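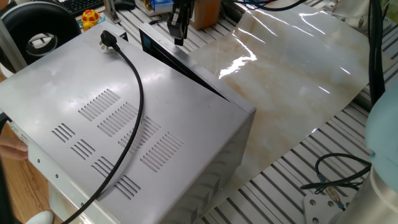

Hollis revises bench procedure for vented appliance cases

Refurbisher Hollis has issued a revised bench procedure for sheet-metal countertop appliances at its Dollholm workshop, covering intake inspection, cord handling, vent cleaning and surface protection. The procedure came into force in October and replaces an intake sheet that had been in use, with minor changes, since the workshop opened.

The revision applies to boxed appliances with a folded metal outer case and a power cord fixed at the rear or side. Small ovens and microwaves make up most of that category. Appliances with plastic outer shells, and anything built for permanent installation, stay on the older sheet until a separate review is finished.

Hollis said the change followed a review of 158 intake records. The most common entry was cosmetic marking of the case that had not been noted on arrival and could therefore not be separated from marking added in the workshop. Obstructed vents came second. Electrical faults were recorded adequately under the old sheet and that part of the form is largely unchanged.

Case inspection

Under the new procedure the case is logged before any fastener is touched. Technicians record scuffs, specks, dents and folded-edge damage on each panel, working from the largest flat face outwards. Seams where the cover meets the side are checked along their full length for lifting, and flange screws are checked for presence and head damage.

Vent groups are now recorded individually. Many cases in this category carry several banks of slots of different lengths on one panel, and the old sheet allowed only a single entry, "vents clear" or "vents blocked", for the lot. The replacement form has a box for each bank, numbered from the rear left corner. A second row of boxes covers perforations on adjoining faces, including square-hole patterns.

Brushed finishes get a separate line. Glare from overhead fittings can hide a shallow scratch, so the panel is viewed from two directions before the line is signed off. A soft raking light may be used. Abrasive pads are not permitted on brushed metal at any stage, and solvent is limited to the removal of label adhesive. 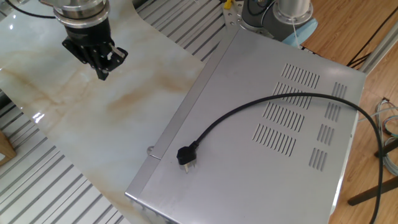 Vented top panel of a metal appliance casing, with a marble-patterned surface alongside.

Work surfaces

The workshop's tables are slotted aluminium extrusion, which accepts clamps and stops at any point along the rails but can mark a painted or brushed case if grit collects in the grooves. The procedure requires a covering wherever a case edge will overhang or be turned. Any smooth, wipeable covering is acceptable provided it lies flat enough that the case does not rock.

Marble-patterned coverings have been kept on the approved list after some discussion. Plain matt grey makes dropped screws easier to find, while glossy patterned surfaces show up grease and cleaning residue more quickly and wipe down with a damp cloth. The approved list now includes both. Coverings with cuts deeper than the printed layer are to be withdrawn.

A clearance of 40 mm is specified between the appliance and any loose tool on the same surface. Fasteners go into a lidded tray as they are removed, with cover screws and internal screws kept apart. Slot rails are vacuumed at the end of each shift.

Cases may be worked on upright or turned on one side, depending on which fasteners need to be reached. A case on its side must be supported along a folded edge or flange, with no load on a door, hinge or glass panel. Doors and hinged panels are taped shut before turning unless the door itself is the subject of the job. Turning a case of more than 32 litres internal volume is a two-person lift.

Power cords

Cord handling takes up a full page of the new document, compared with one line in the old. The appliance is isolated first and the plug is kept where it can be seen from the working position for the whole of the inspection. Laying the cord across the upper panel is permitted for this purpose - the alternative, letting it hang behind the table, was found to leave the plug out of view and the cord liable to be caught when the case was turned. 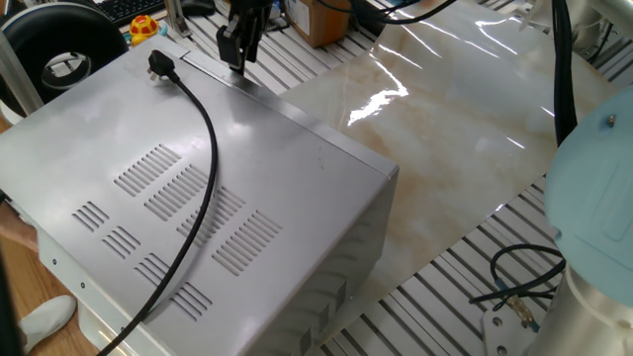
The cord should form a loose curve with no bend tighter than the moulded strain relief allows, and it should not be trapped under the case at any point. Where the cord crosses a bank of vents it is moved aside before the slots are brushed or vacuumed, then returned. The sheath is wiped and inspected by hand over its full length, with particular attention to the last section before the plug and the point of entry to the case.

Plug type is recorded on arrival. Dollholm handles a proportion of appliances fitted with three-pin British-style plugs, and the previous sheet gave no instruction for these beyond "non-local". They are now tagged at the cord and held for a rating check against the data plate before any decision on a replacement plug or cord set. Travel adaptors are not accepted for bench testing. A tagged unit cannot be moved to the finished shelves until the tag has been countersigned.

Pins are checked for looseness, discolouration and bending. A moulded plug with any movement in a pin is rejected outright and the complete cord replaced.

Paperwork and timing

The new form runs to 3 pages. Hollis expects the longer inspection to add about six minutes to each intake, most of it on the vent and cord sections, and has allowed for this in the workshop schedule. Stickers with the revised panel numbering are supplied in pads by Zastier, and the records are kept in the Pondero job system, where the new fields have been live since the procedure took effect.

Units already part-way through refurbishment stay on the old sheet unless the case has been opened for a second time. Printed copies of the superseded sheet should be removed from the benches. Trade customers who send appliances to Dollholm in quantity can request the vent and panel numbering diagram for use in their own packing records.

A review of the procedure is planned once a full quarter of intake records is available. The sheet for plastic-shelled appliances will be considered at the same time.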